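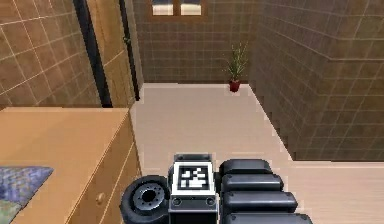

Was kostet eine kleine Sternwarte im Garten? Bei mir waren es über 3000 Euro, verteilt auf Hütte und Teleskop.

Ich werde das öfter gefragt, deshalb schreibe ich die Posten jetzt einmal auf. Die Hütte mit Rolldach kam als Bausatz von Siltadier und kostete 1496 Euro mit Lieferung bis Semness. Das Teleskop samt Montierung habe ich gebraucht von Houshang Ahmadpour übernommen, für 2000 Euro. Er ist nach Nekmont gezogen und hat dort nur noch einen Balkon nach Norden.

Das Fundament habe ich nicht mitgerechnet. Die Gehwegplatten lagen noch hinter der Garage, den Beton für die Säule hatte mein Nachbar vom Carport übrig. Wer alles neu kauft, zahlt entsprechend mehr. Auch das Stromkabel lag schon, weil an der Stelle früher ein Gewächshaus stand.

Aufgebaut haben wir im August, zu zweit, Jamshid Tehrani und ich. In der Anleitung stehen zwei Tage, wir haben drei gebraucht. Am längsten hat uns das Dach aufgehalten. Die Schienen müssen parallel liegen, sonst klemmt es auf halber Strecke, und beim ersten Versuch waren sie es nicht. Also alles wieder abschrauben, neu messen, neu bohren. Die alten Löcher habe ich mit Dichtmasse verschlossen.

Die Säule für das Teleskop steht getrennt vom Holzboden. Wenn man in der Hütte herumläuft, wackelt das Bild dadurch kaum. Den Spalt habe ich mit einem Streifen Filz abgedeckt, damit keine Schrauben hineinfallen.

Was ich anders machen würde: die Tür auf die Ostseite setzen. Jetzt geht sie nach Süden auf, und beim Beobachten der Planeten steht sie im Weg. Außerdem ist die Hütte für drei Leute zu klein. Zu zweit geht es, wenn einer sitzt.

Laufende Kosten gibt es wenig. Etwas Strom für die Nachführung, im Herbst ein Anstrich für das Holz. Eine Kamera fehlt noch – Jamshid empfiehlt die kleine von Nuchit, aber die warte ich ab, bis ich das Einnorden ohne Zettel kann. Bis dahin schaue ich einfach durch das Okular. Gestern war gegen 23 Uhr der Saturn dran, danach zog es zu.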